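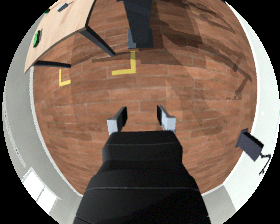 About the Alska Gripper Laboratory

The Alska Gripper Laboratory compares grippers, arms, wrist cameras and controllers for firms that must choose between them. It was founded in Mudidberg by Augustina Asante, who remains its director, and has a staff of 30. Candidate hardware is first tried in simulation, where a wrist camera with a wide, round field of view looks out past two fingers to the floor and a table.
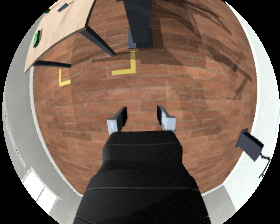
Why does the laboratory begin in simulation?
A simulated room can be reset exactly, so each gripper meets the same task under the same conditions. Designs that do poorly are set aside before a client pays for parts.

Our standard comparison, the Doro series, consists of 585 trials for each gripper. Small objects are included, as finger shape and controller settings matter most at that size. A blue die held between two upright fingers over a square tan mat is typical of the work.
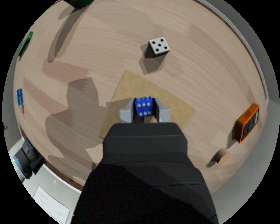 Who may request a comparison?
Any manufacturer, school or research group may apply in writing. Applications are reviewed each March, and accepted clients receive a full report with all trial records.

The Frimpong Fellowship supports 3 visiting engineers each year. Fellows work under the director and may publish their results.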